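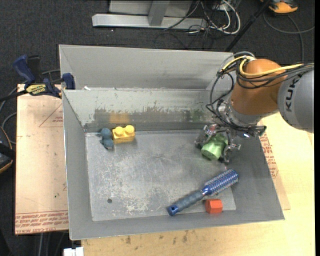
4.2 Grasp selection near walls

I'll start with the part that gave us the most grief, which is the walls. Our planner, Tidon, was written for objects on an open table, and on an open table it does fine. Put the same objects in a metal bin and the top-ranked grasp is very often one the arm can't reach, as one of the fingers would have to pass through the side of the bin to get there. The ranking network doesn't know about the bin. It sees a patch of depth image, likes the look of it, and gives it a high score.

Our first fix was the obvious one. We loaded a model of the bin into the collision checker and threw away any grasp that touched it. This was safe and also close to useless, since the bin model and the real bin disagreed by enough that we had to pad the walls, and with padded walls anything lying within a finger's width of the side became untouchable. Daichi Hoshino ran the first batch like this and came back with a bin whose middle was beautifully clear and whose edges were still full of toys.

What we do now is softer. Each candidate grasp gets the network score minus a wall cost, and the wall cost depends on which part of the hand is close to the metal. A fingertip brushing the side is cheap. A knuckle is dear, and the wrist flange is forbidden outright (we learnt that one the expensive way). The cost is worked out from the finger positions while the hand is closing as well as from the open pose, because our fingers swing outwards a little before they come in. I'd left that swing out of the early version and spent most of October blaming the camera calibration for it.

Figure 3. A grasp close to the right wall of the bin. The gripper has a light green cup between its fingers, with a hairbrush and small toys elsewhere in the bin.

Cups are a good test of all this. A tilted cup offers the planner plenty of grasps that look equally good in the depth image, and a fair few of them are hopeless once you take the wall into account. With the old hard check we'd normally be left with none. With the soft cost the planner tends to settle on a pinch across the body of the cup, low down, with the hand turned so that the wide side of the gripper runs along the wall and not into it. Nothing in the code asks for that turn. It falls out of making knuckles dear.

4.3 How many candidates?

We sample 3000 candidates per depth image, score the lot, and pass the best 10 to the motion planner, Binirgate. Those 10 are tried in order and the first one with a collision-free path wins. I did try passing only the top 2, to save time, and it was a false economy: when both failed we had to take a fresh image and start again, and that costs far more than a few extra path queries.

One small thing made a big difference here. The top candidates are nearly always copies of each other, shifted by a hair, so if the first is unreachable then the next few are as well. We now force the shortlist to be spread out -- any candidate too close to one already on the list is skipped. It's a few lines of code and I wish we'd written it on day one.

4.4 Closing the hand

Once the arm is in position, control passes to a much simpler loop. The fingers close at constant speed until the motor current rises, hold, then tighten a bit more. There is no vision in this stage at all. We thought about adding it, but the hand hides most of the object by then, and Daichi's view (which I've come round to) is that a half-blocked image is worse than none.

The trouble comes when the current rises for the wrong reason. A finger pushing on the bin wall looks, to the motor, very much like a finger pushing on a cup. We compare the joint angles at contact with the ones the planner expected, and if a finger stops early we open up, lift by 9 mm and try once more. A second early stop sends the whole thing back to the planner, with that grasp struck off the list.

This check still gets fooled by small blocks sitting at the foot of a sloping wall, where the finger meets metal and plastic at almost the same angle. We don't have a good answer yet. Section 6 goes through the failures we logged, and the wall cost weights are in the appendix.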